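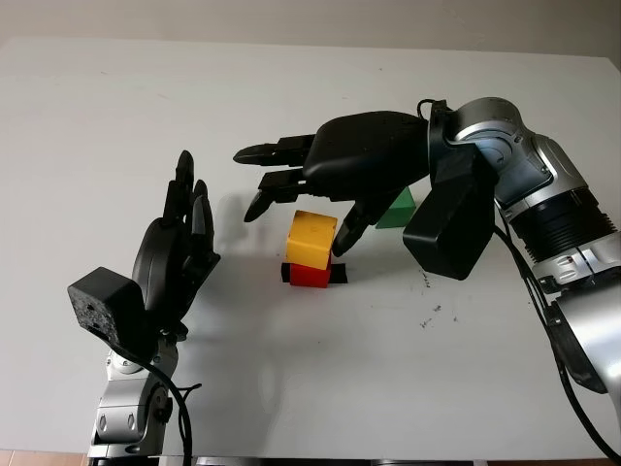

Nesero Bausteine, häufige Fragen
Stand: 16. Januar 2019

Kommen immer wieder dieselben Mails, deshalb gesammelt. Fehlt was, bitte schreiben.

Was ist in der Kiste?
265 Steine, gemischt. Würfel, Prismen, Quader, ein paar Sonderformen. Dazu das Heft mit den Aufgaben und eine Rolle schwarzes Klebeband. Beutel zum Sortieren sind nicht mehr dabei, waren nur bei der ersten Auflage drin.

Wozu das Klebeband?
Startlinie. Streifen auf den Tisch kleben, der unterste Stein kommt direkt drauf, links und rechts darf das Band ruhig rausgucken. So steht der Turm jedes Mal an derselben Stelle und man kann Versuche vergleichen. Wer kein Band auf dem Tisch will: Stück Pappe geht auch.

Bleiben Klebereste?
Bei glatten Tischen normal nicht, wenn man es am selben Tag wieder abzieht. Geöltes Holz bitte vorher an einer Ecke testen. Bei Resten hilft Speiseöl, kurz einwirken lassen, abwischen. Keinen Scheuerschwamm.

Ab welchem Alter?
Freies Bauen ab drei. Aufgaben aus dem Heft eher ab fünf, die hinteren sind auch für Erwachsene fummelig.

Muss der obere Stein genau bündig liegen?
Nein. Schief ist erlaubt, Versatz auch. Zählt, solange er liegt und keiner mehr dranfasst. Im Turnierheft steht es strenger, aber danach spielt zu Hause kein Mensch.

Rot unten, Gelb oben, oder umgekehrt?
Aufgabe 1 im Heft: Gelb auf Rot. Bei Aufgabe 2 dann andersrum. Im alten Heft war das vertauscht gedruckt, sorry. Korrigierte Seite schicken wir per Mail, kurze Nachricht reicht.

Was mache ich mit dem grünen Prisma?
Bei den ersten Aufgaben gar nichts, einfach daneben liegen lassen. Kommt ab Aufgabe 4 als Dach dazu. Flache Seite nach unten. Auf die Kante stellen klappt nicht, haben wir probiert.

Kann man beidhändig bauen?
Klar. Viele Kinder halten mit einer Hand fest und setzen mit der anderen. Die Karten mit dem Handsymbol verlangen eine Hand, die andere bleibt dann weg vom Turm.

Welcher Tisch ist geeignet?
Gerade, fest, nicht zu klein. Heller Tisch ist angenehm, man sieht die Farben besser. Tischdecke runter! Auf Stoff wackelt alles. Teppich ist auch schlecht, da lieber ein Brett drunter.

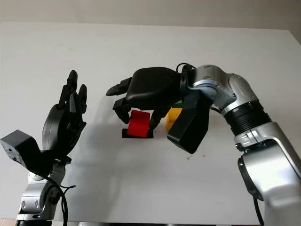 Rot, Gelb und ein bisschen Grün auf weißem Tisch.

Wie viel Platz braucht man?
Normaler Küchentisch reicht für zwei Kinder. Zu viert lieber auf dem Boden mit Brett, sonst fegt immer einer mit dem Ellbogen was runter.

Mein Stein hat einen kleinen dunklen Fleck. Reklamation?
Meistens Abrieb oder ein Punkt Stift. Erst mal feuchtes Tuch, etwas Spülmittel. Geht es nicht weg, Foto an I-seul Maeng schicken, sie tauscht aus. Bei Steinen, die schon länger in Gebrauch sind, tauschen wir wegen Flecken nicht, nur wenn was abgebrochen ist.

Darf die Kiste in die Spülmaschine?
Die Kiste nein. Die Steine auch nicht. Feucht abwischen, auf einem Handtuch ausbreiten, erst ganz trocken wieder einräumen.

Gibt es Farben einzeln nach?
Ja. Rot, Gelb, Grün und Blau, immer im Beutel mit 13 Stück. Sonderformen nur auf Anfrage, da ist Jong-dae Son zuständig. Blau ist im Moment aus, kommt hoffentlich bald wieder rein.

Was kostet der Ersatzbeutel?
16 Euro plus Versand. Abholung in Nokville kostenlos, bitte vorher anmelden, das Lager ist nicht durchgehend besetzt.

Passen die Steine von Kwak dazu?
Die Würfel ja, so halbwegs. Die Prismen sind etwas höher, beim Dachbauen gibt das einen Absatz. Zum freien Spielen egal. Für die Aufgaben besser nicht mischen.

Kann ich die Kiste auch leihen?
Ja, über die Spielausleihe im Karport. Zwei Wochen, einmal verlängern geht. Vor der Rückgabe bitte nach Farbe vorsortieren, muss nicht perfekt sein. Fehlende Steine dazuschreiben, Zettel liegt im Deckel.

Wir haben beim Einräumen was übrig, Deckel geht nicht zu?
Würfel zuerst, dicht an dicht. Prismen paarweise mit den Schrägen aneinander, dann werden Quader draus. Der Rest obendrauf. Bandrolle in die Ecke. Geht knapp zu aber es geht.

Stimmt das, dass ihr schon 3.000 Kisten verkauft habt?
Verkaufte und verliehene zusammen, ja. Stand November.

Wer hat sich die Aufgaben ausgedacht?
Die meisten Seul-gi Noh. Die letzten drei Seiten sind von Gil-soo Won, Beschwerden wegen der Brücke bitte an ihn.

Lösung für die Brücke?
Gibts auf Anfrage. Tipp vorab: erst die beiden Seiten hochziehen, dann den langen Quader, und das Gegengewicht nicht vergesen.

Kommt ein zweites Heft?
In Arbeit. Termin noch offen.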